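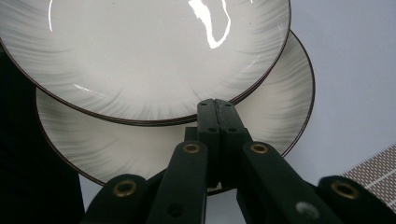 two of the set, gray brush marks + brown rim

plinano_fan
Anyone know this pattern? White glaze, feathery gray strokes coming in from the edge, thin dark brown line on the rim. Pretty glossy. Seller says Tudorik, no stamp that I can find. Got 4, want 4 more before my sister visits in June. Paid 31 for the lot.

crockpile
Not Tudorik imo. Their rims are thicker and more of a rust color. I'd look at Zacharopoulos.

greasyspoon70
Disagree, Tudorik did a thin rim too, the later stuff. I have bowls like that. Strokes are heavier on one side, same as yours.

crockpile
Later stuff has a stamp tho. Every piece I've handled, and thats around 200

greasyspoon70
Mine dont. Stamp washes off, it's over the glaze – ten years of dishwasher will do it

plinano_fan
ok so check for a ghost of a stamp? Will hold one up to the window tonight.

hutch_and_shelf
Side note, put felt or a paper towel between them when you stack. Unglazed foot rings scratch the one underneath. Learned that on a set from Rarkilmont, gray lines all over and not the pretty kind

crockpile
Paper towel is fine. Felt holds grit, I wouldnt.

plinano_fan
Window check done, nothing. Foot ring is rough so paper towels going in now. Still looking for 4 dinner plates if anybody has some, will take a chip on the back

greasyspoon70
Might have two. Checking the garage, will PM you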